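Course handout, unit 11: Constant-current drivers and string layout

Prepared by Kamran Zamani. Revised July 11, 2025.

## Why current is regulated

The forward voltage of a power LED falls as the junction warms. On a fixed-voltage supply, a warmer die draws more current, which heats it further. A constant-current driver breaks this loop by holding the output current and letting the voltage settle wherever the string puts it.

Two limits on the driver label matter when you lay out a string:

- **Compliance range.** The summed forward voltage must stay inside it, both at cold start and at full operating temperature.
- **Open-circuit voltage.** This sets the insulation class of the wiring and connectors.

## Sizing a series string

Let *N* be the number of emitters, *Vf* the forward voltage at the chosen current, and *I* the driver current.

 V_string = N × Vf
 P_string = V_string × I

For 11 emitters at 3.0 V and 700 mA, the string needs 33.0 V and takes 23.1 W. Repeat the voltage calculation with the maximum Vf from the data sheet. At 3.4 V the string needs 37.4 V, so a driver with a 36 V ceiling is rejected even though the typical figure fits.

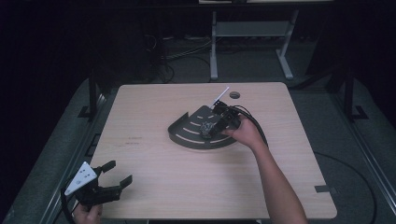

Parallel strings on a single driver divide the current unevenly. The string with the lower total Vf takes the larger share. If 2 strings must be used, fit a ballast resistor in each and confirm that either string alone can carry the full driver current. An open fault in one puts the whole current through the other.

## Thermal check

Junction temperature is estimated from the case point:

 Tj = Tc + (Rth × Pheat)

Take Pheat as electrical power minus radiant power. When the radiant figure is missing, use the full electrical power and accept the margin.

## Assigned work

1. Rework the sizing example for 350 mA, reading Vf from the curve, not the table.
2. State the minimum compliance ceiling for nine emitters at a maximum Vf of 3.4 V.
3. Read the Tonolitz driver notes, sections 1 and 2, before the September lab.

Submit written answers to Sabina Liyanage. Show units on every line.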